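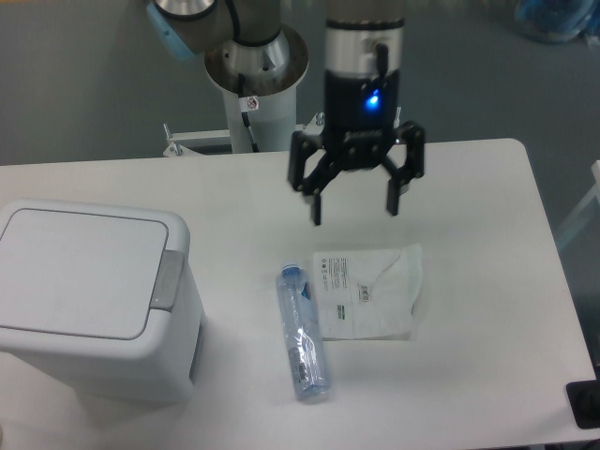
Gripper week at Ballotcombe
Posted June 20, 2021 by Divina Quiambao

We had 2 grippers on loan and one arm to hang them from, so Analyn Estrella and I spent the week picking up rubbish and putting it down again. The plan was 100 picks per gripper. The plan was written by someone who had never watched an arm think about a paper packet.

The arm answers to Sebastian. The two-finger parallel gripper is the Pelleck, and it's the one at the top of the page, fingers wide open over the packet, blue light on. The bottle and the packet were the whole test set for the first round, with the small white bin at the left as the destination. I let them touch on purpose. Analyn called this cruel, then asked for it again the next day.

Bottle: easy for the Pelleck from the side, less so near the cap. An empty bottle gives way when you squeeze it, and our force setting was meant for something sturdier. We turned it down twice.

Packet: flat things on a smooth table are where parallel fingers go to be humbled. Best results came from going for the creased edge and dragging a little before closing. Almost 1000 lines of log, most of them saying "no object."

The other gripper, a soft one from Cluststead, was kinder to the bottle and hopeless with the packet in its own way - it patted it. I've grown fond of it, but I wouldn't buy it.

Next round is in October, with a lower approach angle and thinner fingertips if the machine shop remembers us. Analyn has the logs if you want them. Bring a large drive and some patience.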